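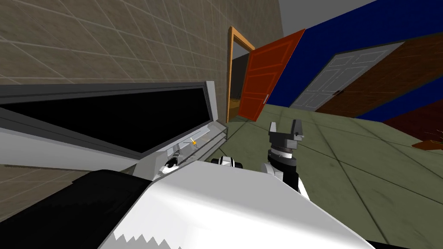
La gérante de Plaseo loue des cuisines équipées à l'heure, à Riltau, depuis trois ans. Ses clients sont surtout des traiteurs débutants, des gens qui vendent des confitures sur les marchés et deux associations de quartier. Elle nous reçoit en milieu de matinée, entre deux locations, et parle d'abord de nettoyage. « Les gens s'imaginent que je passe mes journées à goûter des plats. Je passe mes journées à vérifier des joints. » Le carrelage mural, de grands carreaux beiges, fait partie de ses sujets favoris : plus le carreau est grand, moins il y a de joints à brosser. Elle demande aussi qu'on laisse les portes des appareils ouvertes après usage, le temps que l'intérieur s'aère. La consigne figure dans le règlement, en deuxième page, et c'est celle qu'elle répète le plus.

Avant Plaseo, elle a travaillé en restauration collective, puis dans une petite conserverie qui a fermé. Elle y a appris les plannings et les étiquettes. « Quand la conserverie s'est arrêtée, plusieurs collègues voulaient continuer à produire un peu, chacun de son côté. Ils avaient les recettes et les clients. Il leur manquait un local aux normes, et aucune banque ne prête pour trente pots de chutney par semaine. » Elle a repris le bail d'un ancien atelier de 63 mètres carrés et l'a divisé en deux postes, avec une réserve commune au fond.

Les débuts ont été lents. Le premier hiver, un seul poste tournait, le plus souvent le matin. Elle complétait ses revenus en préparant des repas pour des stages d'été, à Onimen. La situation a changé lorsque le marché couvert a rouvert en août et que des exposants ont cherché un endroit où cuisiner à proximité. L'an dernier, elle a enregistré presque 200 réservations, dont beaucoup de demi-journées.

Le tarif reste la première question qu'on lui pose au téléphone. Il comprend l'eau, l'électricité et l'usage de la réserve pendant la durée de la location. Les produits d'entretien sont fournis, les torchons non. « J'ai fourni les torchons la première année. Je n'en avais plus un seul au printemps. »
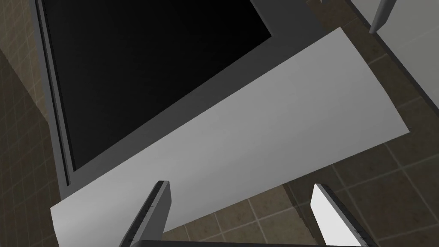

Comment se répartissent les créneaux quand deux clients veulent le même matin ?

« Le premier qui verse l'acompte garde le créneau. J'ai essayé d'arranger tout le monde au cas par cas, et je finissais par mécontenter les deux. Maintenant, le planning est en ligne et chacun voit ce qui reste. Pour les périodes chargées, avant les fêtes surtout, je limite à deux matinées par semaine et par personne. »

Cette limite ne plaît pas à tous. Un biscuitier est parti louer ailleurs, puis il est revenu au bout de quelques mois, pour des raisons de trajet. Elle ne lui en a pas tenu rigueur. D'autres locataires se sont organisés entre eux - l'un prépare ses pâtes la veille au soir, l'autre arrive à six heures pour les cuissons. Elle n'intervient pas dans ces échanges tant que le nom inscrit au planning correspond à la personne qui tient le poste.

Elle envisage d'ajouter une chambre froide, la réserve étant pleine dès que les confituriers reçoivent leurs fruits. Le devis est sur son bureau. Le propriétaire n'a pas encore donné son accord pour le percement du mur, et elle compte le relancer à la rentrée.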